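Kemach Licensing Records

About us

Home | About us | What we prepare | Fees | Forms | Contact

Kemach Licensing Records prepares written material for premises licence hearings, licence reviews and closure applications. Our clients are councils, residents' groups, licence holders and, in a few cases, places of worship whose buildings stand next to licensed premises. We do not give legal advice and we do not speak at hearings. We collect the papers, put them in order, check them against each other and supply a bundle that all parties can read from the same page numbers.

The company was set up after two earlier businesses, Mocanu Typing and Jomier Street Surveys, began sharing an office and then a client list. Mocanu dealt with statements and transcripts. Jomier carried out street and premises surveys. The names were kept for the two working sections and appear on the cover sheet of each report, so that a query can be sent to the right desk.

What we prepare

Most of our work falls under one of these headings:

Hearing bundles. Applications, representations, notices, plans and correspondence, in date order, with a single index.

Incident tables. Each reported incident is given one line, with the source, the time as first written down and the page on which the report appears. Where two reports may relate to the same incident they are kept on separate lines and cross-referred. We do not merge them.

Premises records. A written note of the layout, entrances, exits, surfaces and fixed fittings, made on a visit arranged with the occupier.

Neighbour statements. Taken in person or by telephone, typed, sent back for correction and then signed. An unsigned statement is not put in a bundle.

After-closure reviews. A comparison of complaints before and after premises have been shut, covering the streets on each side as well as the address itself. A fall in complaints at one door can go with a rise at another, and a review limited to the one address will miss it. The area is agreed with the client in writing before any figures are requested.

How a file is handled

Every file opened by us is given a number and a reader. The reader does not take statements or visit premises on that file. The job of the reader is to go through the finished bundle and mark each sentence that has no source. The marked sentences are returned to the section that wrote them and are either sourced or taken out.

There are 4 stages: intake, collection, reading and issue. A client may add papers up to the end of collection. Papers received later are issued as a supplement with its own index, and the main bundle is not renumbered. This has caused some complaint, mainly from clients who would like a late letter to appear beside the letter it answers. We have kept the rule. A renumbered bundle means that notes made by the other side no longer match.

Bundles are held in Kakono, our filing system. It was built in the office for our own use and is not for sale. Kakono stores each page once and records every bundle in which that page has been used, so a corrected page can be traced. It does not read handwriting. Handwritten logs are typed by the Mocanu section and the original is placed behind the typed copy.
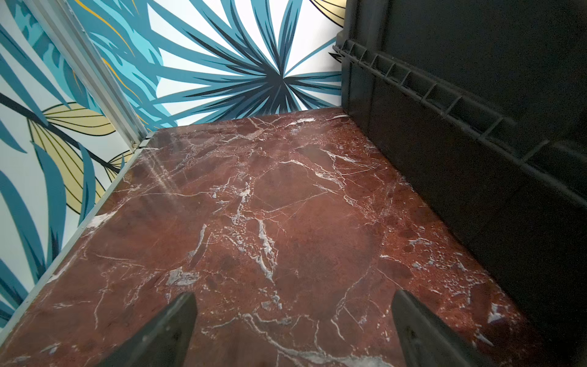

Premises records are written by the Jomier section to a fixed wording guide, now in its third edition. The guide asks for plain terms and tells the writer to stop at what was in view. Floors and other surfaces cause more trouble than might be expected, as parties at a hearing often disagree about whether an area has been refitted since the licence plan was drawn. An entry such as "polished marble, reddish-brown with darker patches, thin white and pale grey veins, streaky reflection at upper left" is accepted under the guide. The same entry with a country of origin, a price or a fitting date would be sent back unless there was a paper to support it. "Glossy" is allowed as a description of finish. "Slippery" is not, unless a test was carried out and the result is attached. Writers are also asked to leave out words like "smart" and "run-down", which say more about the visitor than the premises.

Press material

Clients often send us newspaper cuttings. We will include a cutting if it is complete, with the date and the name of the publication. A headline alone is not accepted, and neither is a photograph of a newspaper stand. Cuttings are placed in a separate section at the back and are not used as a source for the incident table. If a cutting refers to a police report or a council paper, we ask for that report or paper instead.

Who we work for

We accept work from either side of an application but never from both sides of the same one. Before a file is opened the address is checked against Kakono. If we have worked on it for another party within the last 3 years, the client is told that we cannot act and no fee is charged for the check. The earlier party is not named.

We do not take a view on whether a licence should be granted, varied or removed. Requests to "bring out" one side of a matter in the index headings are refused. Index headings use the title of the document as written on it, including any spelling mistakes.

Volume

In the last reporting year, which ended in March, we issued 116 bundles, not counting supplements. After-closure reviews made up the smallest part of this and took the longest, mostly on account of waiting for complaint figures to be released.

Storage and return of papers

Original papers are returned by tracked post when the hearing has ended and the time for appeal has passed. Copies are kept in Kakono for the conflict check described above and are then deleted. Door staff logs and refusals books are copied on the day they arrive and returned at once, as the premises may need them.

Visits to the office are by appointment. Papers may be left at the front desk during opening hours, in a sealed envelope marked with the file number. Please do not send loose pages. New clients should complete Form 1 (Intake) from the Forms page before sending any material.

Page last revised: Monday, October 8, 2018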